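Kirstead Open Day

The Kirstead Open Day is a yearly public visit to the Kirstead handling lab in Clundley, held in August. Started by Hanyu Mao as a one-room demonstration, now a fixed date for local schools and hobby groups. Entry is free, 100 places, booked ahead. Doors at 12.

Main demonstration

The bag table. Thin plastic is hard for robots — it folds, shines, lets light through, never takes the same shape twice. Visitors see how people teach the task using hand-held grippers, black fingers on a set of pivoting arms. The fingers close on a bunch of clear plastic and the rest hangs where it likes. 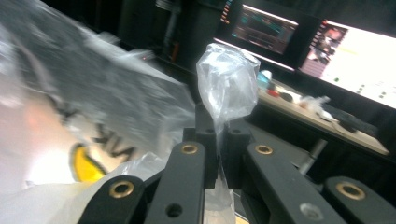
Table layout

Light wooden table, white surface on top, a pink basket with holes in its sides, one crumpled bag. Desks with screens and keyboards stand close by. The setup is known in the lab as Tak, after the sound of the fingers closing. A pinch on a single fold is the usual starting point, and the part most visitors get wrong — they squeeze too much plastic at once and loose the edge. 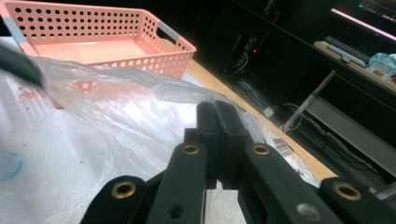 Can visitors try the grippers themselves?
Anyone over 12 can, in pairs, once the staff talk is over. Younger kids may watch from the front row.

Two-handed work

One gripper in each hand, working from opposite sides of the bag. Harder than it sounds. The hands have to agree on how far apart to go, and thin plastic gives very little warning before it slips. Cables trail back from both grippers toward the operator. The bag is an ordinary THANK YOU bag with a yellow smiley and HAVE A NICE DAY! on it, a small green object inside. 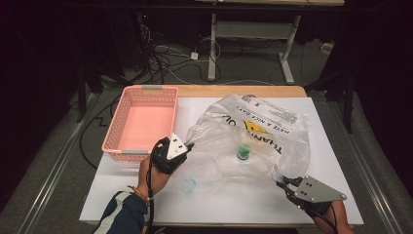

Other events

Cerosow, a sorting demo with cardboard tubes, runs at 2 in the side room. Short talk by Mao afterwards, mostly questions. Early editions also had a soldering corner, dropped when the lab moved accross the yard to the present building.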